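Washing a canvas bag by hand (without wrecking it)

Updated October 2019

Quick one. People keep asking after the January market so I'm writing it up once and sending everyone the link. Covers canvas totes, lunch bags, the boxy zip kind. Leather trim is a different page, will get to it.
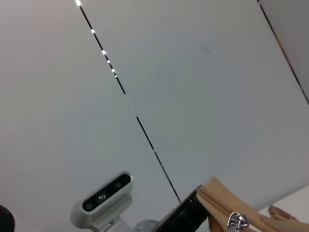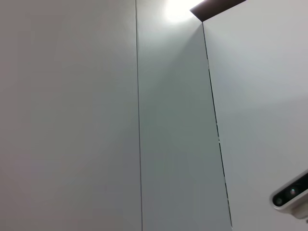
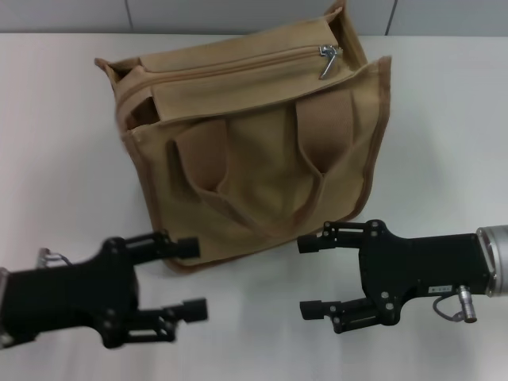 Can I just throw a canvas bag in the washing machine?
Better not. Heavy canvas creases hard in the drum, the color goes patchy along the folds, and any stiffener in the base will probably bend for good. Plain floppy totes with no lining sometimes survive a cold cycle. Your call.

What you need
Bowl or clean sink
Mild liquid soap – dish soap is fine, no bleach
Soft brush (old toothbrush for the seams)
Two towels, one you don't care about
White vinegar, small splash
Somewhere to hang the thing

Before any water
Empty it. Every pocket. Turn it inside out over the trash and bang the corners, that's where the crumbs live. Lint roller on the lining. Then close the zipper about halfway and leave it there.

Test a spot. Inside bottom corner, damp white cloth, press and hold. Color on the cloth? Then cold water only, and go fast. Colored trim can bleed even when the canvas doesn't so test that as well.

Stains first
Grease – cover with cornstarch, leave overnight, brush off. Repeat if you have to.
Ink – rubbing alcohol on a cotton ball, dab, never rub. Might only fade it.
Coffee – equal parts vinegar and water, dab from the outside in.
Mud – let it dry all the way, then brush. Seriously, wait.

Siham Ouazzani sent me a better method for grease, chalk instead of cornstarch, ground up fine. Tried it on an old Tesetti shopper and it lifted more. Messier though.

The wash
1. Mix around 500 ml of cool water (two cups, give or take) with a squirt of soap.
2. Wet the brush, shake it off, work in small circles. One panel at a time, whole panel, or you get a tide mark.
3. Toothbrush along the seams and both sides of the zipper tape.
4. Leave it 8 minutes. Set a timer, I always forget.
5. Wipe down with clean water and a cloth til the suds are gone. Takes longer then you think.
6. Last wipe with the vinegar splash in the rinse water. Smell goes as it dries.

Drying
Press with a towel, don't wring. Stuff the bag with the other towel so the sides stay square. Hang by both handles, out of direct sun. No dryer, no radiator. Swap the towel when it gets soggy. Mine took all day and most of the night, the thick Gresard one took longer.

Still damp inside after a day? Open the zipper fully and point a fan at it.

Zipper stuck afterwards
Pencil. Rub the lead along the teeth, run the pull back and forth. Candle stub works too. Go easy on oil, it soaks into the canvas and you're back at the grease step.

How often
Twice a year for daily bags. Spot clean in between. Lunch bags more, obviously.

Waxed canvas – none of this applies. Cold water and a brush, no soap. Rewaxing notes to come, when I find them.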